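Workshop Basics, Week 6: Laying Out Before You Fit Anything

Notes to go with the evening session at Lusdale. I've typed these up from what I say at the bench, so they ramble a bit, and you're welcome to scribble all over them.

Last week we got as far as taking things apart, and I promised we'd get to the putting back. We will! But first I want to spend a whole session on what happens in between, when the parts are off and lying about and you're holding a cup of tea and feeling pleased with yourself. More jobs go wrong in that half hour than at any other time. I once lost a retaining spring for a drum brake and found it in July in the turn-up of my overalls, having bought a second set and fitted it months before.

So, covering the bench. I like brown kraft paper. It's cheap, it comes on a big roll, you can write on it, and when it's filthy you bin it. Newspaper is all right for paint but it's hopeless for small parts, as your eye keeps sliding off into the football results. A white sheet shows the dirt well but glares under the strip lights. Pull the paper tight, tape the edges down, and don't fret about the odd crease.

Then mark it out in squares. I use blue painter's tape, and I know several of you think this is fussy. You can rule the lines with a felt pen if you'd rather, but tape gives you an edge you can see from across the room. Make the squares big enough for the largest thing you'll be putting down, and don't bother measuring every one. Nearly square is fine. I tend to number my rows from the back of the bench towards me and call them out loud as I go, and yes, I do this at home too.

Now to what goes in the squares. Brake parts are good to practise on because the shapes are so different from each other, and you soon learn to tell them by feel.
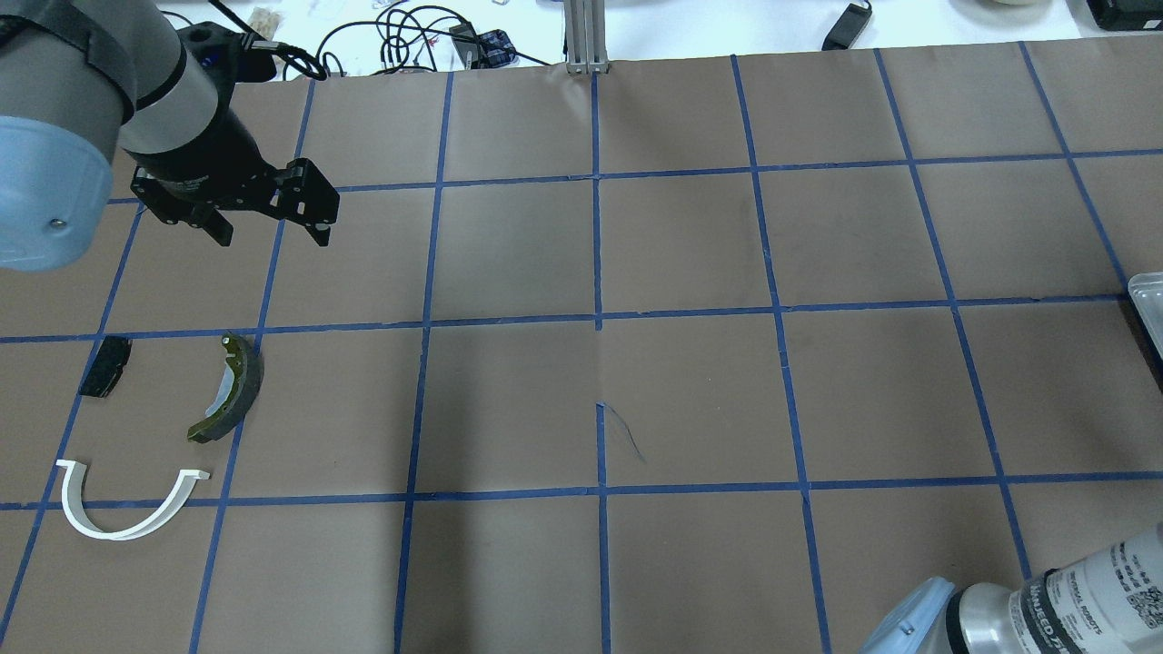 A brake shoe is the curved one. You've got a metal backing, bent into an arc, and a friction lining fixed along the outside of the curve, where it can press against the inside of the drum. Get into the habit of setting each shoe down the same way round every time. It doesn't matter which way you choose, but if all of yours face left and one faces right, you'll want to know why. Look along the edges for holes as well, and compare them with the new part before you do anything else. I've had two shoes from the same box of Drodier spares that looked like twins until I held them back to back.

Pads are the flat, blocky ones and belong to disc brakes. They're easy to mistake for any old lump of rubber when they're dirty, so if you aren't sure, put the thing in a square of its own and ask. A question mark in pencil next to it is perfectly respectable. I have a drawer of question marks.

Then there are the plastic bits: guides, clips, covers, curved spacers, things with flanges on the ends that must have come off something. Everybody treats these as packaging. Please don't! A plastic piece left off will give you a rattle that takes a whole weekend to track down. They're light, too, and they wander over the lines if you so much as lean on the bench, so have a look at them each time you come back and nudge them into their squares.

A few house rules, in no particular order:

One square, one part, until you've run out of squares.
Leave empty squares empty. They aren't for your phone.
Small fixings go in a clear tray so you can see into it without tipping it.
Never blow dust off a brake part, old or new. Old linings can contain asbestos, and we treat any we can't identify as though they do. Come and find me and we'll bag it.
No oil or grease anywhere near a lining, and that includes your fingers.

On labelling. The stores here use the Jelínek cards, which are the buff ones with the string. Write the part, the side it came from and the row it's sitting in. If there's a number stamped on the part, copy it exactly as it is -- don't tidy it up. Somebody last term turned a 369 into a 396, and we had the wrong shoes on order before anyone noticed. The stores list runs to 593 lines now, so nobody is going to spot your slip for you.

While I think of it, the sheet called Filter in your folder is for sorting parts into keep, clean and replace. Fill it in at the bench while the parts are in front of you. It goes quicker in pairs, one person holding and the other writing -- then swap halfway, or the writer gets bored and starts drawing in the margins.

For next time, read page 133 of the course book, the bit on adjusters, and bring a layout of your own. It needn't be brakes. A bicycle hub will do, or a tap, or the insides of a torch. Lay it out on paper at home, mark your squares, and sketch where each part went before you put it back together. Bring the sketch, and if there's a piece left over at the end, bring that as well.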